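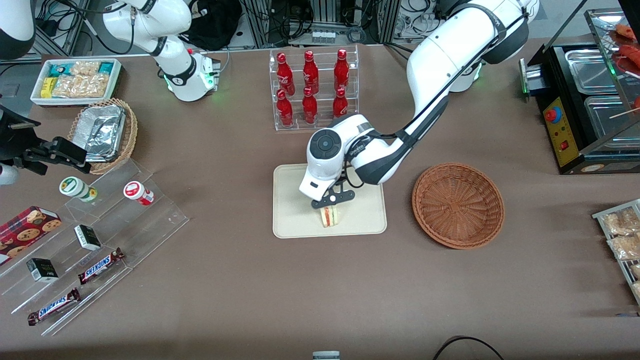

Counter layout, draft 2. Sandwich over the beige tray, wicker basket to the right, bottle rack behind.

Illstead Canteen & Catering Board > Layout and equipment > Stepped rack behind the tray, or off to the side?

uteuber
Posted 9:14 am
Looking for comments on the layout before I fix positions. Order of service is tray, sandwich, drink, packaged snack. Rack is clear acrylic, two steps, three bottles per step. Foil containers sit in the small basket below the snack tray. The round basket is for bread rolls at lunch.
Main question is whether the rack should stay behind the tray. Customers have to reach across the food to get a Coke.
Uwe Teuber

potico_fan
Posted 9:40 am
Move it. Reaching over an open sandwich is poor practice whatever the rack is made of. I would swap it with the round basket.

manee_w
Posted 10:02 am
Disagree. With the rack at the side, the back row blocks the view of whatever is next to it. Centred at the back it blocks nothing, and the stepped rows let you read the front and rear labels from the same spot. If reach is the concern, bring the tray forward by a hand's width and leave the rack alone.

potico_fan
Posted 10:11 am
That fixes the view. It does not fix sleeves over food.

grostard33
Posted 11:27 am
What are the bottles, 500 mL? Check the load on the rear step if so. I had a Grostard rack, similar shape, and the upper step bowed after one summer. Glued joints, no centre rib. I replaced it with a folded one-piece unit and have had no trouble.

uteuber
Posted 11:45 am
Not a Grostard. Supplier part 1271, no load rating on the sheet. I'll ask.

manee_w
Posted 12:20 pm
Separate point. Triangular sandwiches on a flat tray dry out along the cut face, and yours has the filling right at the edge. Line the tray with paper and stand them cut side to cut side. Pale bread shows it first — the corners curl before the filling looks any different.

crumbtray
Posted 12:52 pm
Wicker for rolls needs a liner as well. Crumbs pack into the weave and no brush gets them out. I gave up and went to Potico moulded baskets, which go through the dishwasher. They look like plastic, but they come out clean.

potico_fan
Posted 1:05 pm
Seconded, for obvious reasons.

manee_w
Posted 1:18 pm
A cloth liner does the same job and washes with the aprons. I would keep the wicker. The foils are fine in theirs as long as they stay nested.

grostard33
Posted 2:36 pm
Does this lot travel? I carry mine in the back of a Honda and the acrylic gets scratched long before it cracks. Felt between the steps.

uteuber
Posted 3:50 pm
It travels twice a month. Felt noted.
Changes for draft 3: tray forward, rack stays at the back for now, paper under the sandwiches, cloth in the round basket. Snack packets stay in their white tray, lined up side by side.

potico_fan
Posted 4:08 pm
For the record I still think the rack is in the wrong place. Try it with a long-sleeved jacket on.

manee_w
Posted 4:15 pm
Wrap the sandwiches, then.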